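The Projectionist of Condel

Emil Pichler had shown films at the Pacheco cinema for eleven years, and in all this time he had never watched one to the end. He watched the beginning, to see that the focus was good, and then he sat on his stool and listened.

In October 2023 the owner, Maribel Giraldo, climbed the stairs to his small room. She did not like the stairs, so he understood it was serious.

"We have a guest tonight," she said. "Heriberto Huamán is coming."

Emil knew the name. Everybody in Condel knew it. Huamán had made one film in the town, about a basketball team that loses every match, and then he had gone away and made no more.

"Which print do we have?" he asked.

"The old one. With the bad reel."

The bad reel was the last. In the middle of it the sound disappeared for almost 50 seconds, just when the captain speaks to his father at the bus station. Emil had heard this silence many times. He had always supposed that it belonged to the film.

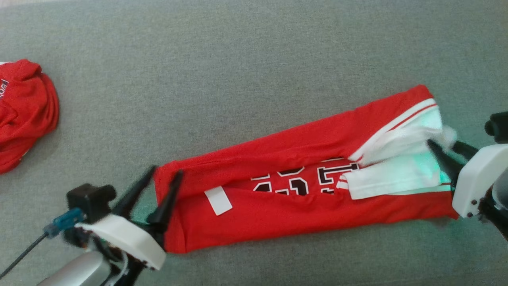 The red jersey, folded.

At nine o'clock there were few people in the seats. The director sat in the last row, in his coat, under the little window of the projection room. Emil could see only his white hair and one hand on the armrest.

For the first time he stayed standing. He saw the matches, the rain, the mother who sews a number on a shirt. When the bus station came, he put his hand on the volume, although he knew it would change nothing.

The captain opened his mouth. The father looked at his shoes. No sound – only the machine, turning.

Afterwards the old man came up the stairs slowly and stood in the door.

"Who cut the words?" he asked.

"It is damage, sir. I am sorry. I can write to the archive for another print."

Huamán looked at the reel for a long moment. He took off his glasses and cleaned them with his scarf.

"I wrote that speech nine times," he said. "Please, don't write to them."

Then he asked if there was any coffee, and Emil gave him the stool.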